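We use cookies to remember your settings and to see which threads get read. Carry on browsing and we'll take that as a yes. Manage cookies

Is the Rorkiver hand gripper kit worth it for a small workshop?

Sioned Ifans

Hello all, first post in here after a lot of lurking. I run a tiny repairs and parts business (hearing aid bits, watch bits, fiddly things in boxes) and I've been looking at the Rorkiver kit that Wuvus sell. For anyone who hasn't met it, you get a pair of grippers you hold in your hands, you do the job yourself with them over and over, and the recordings go off to teach an arm to do the same job. Wuvus offer it as a hire with the training service bundled in, or you can buy the grippers outright and sort out the rest on your own.

What I want doing is very dull. Open a see-through parts box, get at what's inside, shut it again, put it to one side. We do it all day long and my wrists are sick of it. The chap at Wuvus was friendly enough but he said yes to every single thing I asked, which made me nervous! He reckons 100 goes at the task is plenty to start with. The quote for the hire and the training came to 2,000 pounds and that's before we've got an arm to put it on, so I'd like to hear from people who have really used the thing.
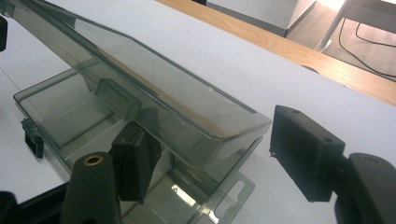 My main worries are the boxes themselves. They're thin, they're shiny, the lids are light and they have those little catches that never want to let go. I've also read bits and pieces saying that clear plastic is a pain for anything that relies on a camera, and nearly everything we own is clear plastic. Is that still true or is it old news? And how tiring is it, using the grippers for a whole morning? I've got small hands and one dodgy thumb.

I did look at the Pumphrey set too, which is cheaper, but it seems to come as a bag of bits with a drawing. Not sure I've got the patience. Any thoughts welcome, even rude ones.

Tudur Gronow

Hiya Sioned, I can help with this one because I've had the Rorkiver pair on hire since April, and boxes are most of what I do with them (small fixings, craft beads, that sort of thing, for a packing outfit called Sundham). So this is from someone who's used it plenty and moaned about it plenty as well.

Short version is that I like it, I'd hire it again, and I wouldn't buy it outright until I'd lived with it for a bit.

Right, the clear plastic. It's not old news, sorry. It's better than it was but it's still the thing that takes up most of my time. The fingers themselves cope fine, they'll hold a lid perfectly well if you come at it from a sensible angle. It's what the cameras make of it that gets you. You're asking the thing to learn where an edge is, and on a clear box there's an inner edge and an outer edge and a reflection of your lamp, and they all look equally important.

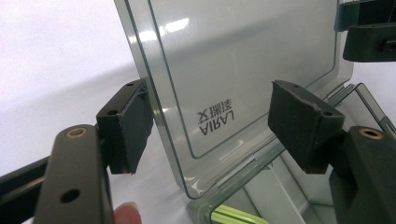

Lids were where I had to change my habits. I used to flick them up any old how, as you do with your own fingers, and the recordings were useless to learn from. Now I go slowly and get the pads facing each other with the plastic between them before I try to shift anything. Have a look at that tinted one: there's a great band of glare across the upper part, and the maker's name is showing through back to front, so you can imagine what a camera has to put up with. Moving my lamps helped me more than any setting in the software did. Tinted boxes are a bit kinder than dead clear ones in my experience, so if you've any say in what you buy, go smoky grey.

The pads do wear, by the way. They're foam, and once the top goes crumbly I swap them. Wuvus sent me 2 spare sets with the hire and charged me for the next lot, which I thought was cheeky. Ask for more up front, he'll say yes to that as well, ha.

On the 100 goes, I'd take that with a pinch of salt. It might be fine if all your boxes are the same box and always in the same spot. Mine weren't, and I had to go back and do a good deal more with the box turned this way and that. I'd ask him exactly what happens if the first lot of training isn't good enough. Is the second lot in the price? It wasn't in mine until I made a fuss, and then suddenly it was.

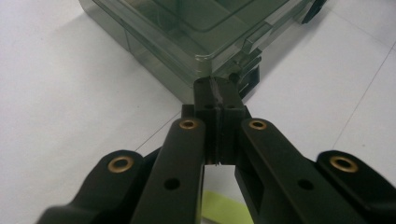
As for how they're built, I've no complaints at all, and I'm a born complainer. Mine has been dropped on a concrete floor (twice, both times on a Sunday when I should have been at home) and it still closes square. The linkage arms are chunky matte black plastic with brass bushings at the rounded ends where you'd want them, and the two finger blocks come together with just a thin seam between them, so small stuff is less of a worry than you'd think. There's a bit of a knack to coming in at a corner of a box instead of flat on to a side. I tend to use the corner as my starting point, it's an easy thing to aim for and I can do it the same way each time.

Thumbs! I nearly forgot. It's a squeeze and hold sort of effort, and I get achy well before lunch. I do it in short bursts and have a brew between them. With a dodgy thumb I'd want to try a pair before paying a penny. They did a demo for me when I asked nicely.

Setting up the table takes longer than you'd hope as well. Leave yourself proper elbow room, keep the surface plain, and think about where the leads are going to run before you start, because they will find a way to drag across your work otherwise.
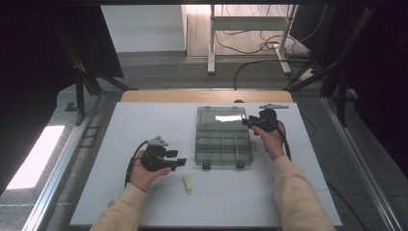

I'd also do the thing with both hands from day one, even if you think one will manage. I started off with just the right gripper, steadying the box with my bare left hand, and of course the arm hasn't got a bare left hand to steady anything with, so all of that had to be done again. Took me the best part of a week and I was not good company.

Catches are the last thing. Some of them are simply too stiff for the fingers to be worth the bother. I've stopped fighting those and I undo them by hand first, then start recording from a loose lid. You may find that gets you most of what you want anyway. Do a few of your own boxes at the demo, and take the awful ones with you. Don't let them use theirs!

Happy to answer anything else if you shout.

packing_nige

Pumphrey is fine if you like building things. I had mine together in 5 evenings. The drawing is wrong about which way round the left finger goes, so do the right one first and copy it. No training service with it though, you're on your own there, and it sounds as if that's the bit you'd be paying Wuvus for.

Sioned Ifans

Oh this is brilliant, thank you both. Tudur, I hadn't thought of asking about the second lot of training and I bet he was hoping I wouldn't. I've rung them and there's a demo slot going, so I'm taking a carrier bag full of our very worst boxes and both my thumbs. Nige, you've talked me out of the Pumphrey, I'd still be building it at Christmas.

One more thing if you're about, Tudur. Does the hire price include sending it all back, or do they sting you for the courier?

Tudur Gronow

They collect, but you have to keep the original packaging, all of it, including the silly foam tray. I'd put mine out with the recycling and had to go and fetch it back in.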